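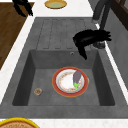
The gray sink, with a plate in it.

Tuesday, late

Finished the quote comparison for the kitchen after supper. The Clovgate people came in at 2,689 with the faucet and delivery but no fitting. Iwasaki wants more and can't start until after December, so that's that. I wrote both numbers in the back of this book so I stop hunting for the envelope.

Slept badly again. Woke at 4 and lay there going over the bread. I've had two flat loaves in a row and I think the starter is too cold on the windowsill now that the nights have turned. Moved it to the shelf over the boiler this morning. By noon it had come up past the rubber band, so tomorrow I'll mix a small dough and see. I'm using the Tundex flour until the bag is gone. It takes more water than the old kind and I keep forgetting that.

Walked out to Jirnholm in the afternoon. The lower path is closed where the bank slipped, and the way around adds a good half hour. Wet leaves all the way down. The tea place was open but had no scones left, only a fruit slice, a bit dry. Bus back, 13 minutes late.

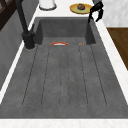 My left knee was stiff on the stairs when I got in. I put the heating pad on it and read two chapters of the canal book. It's slow going. He spends page after page on who paid for the locks and hardly says how they were dug, and the map is printed so small I needed the magnifier.

Letter from the water company, a new meter next month. They want someone home between 8 and noon. I'll have to move the dentist.

To do: ring Clovgate about fitting, return the library books, buy rye flour and lamp oil, find the other glove. It was in the blue coat on Sunday, I'm fairly sure.

Rain has started. Bedroom window shut, back door locked. Bed.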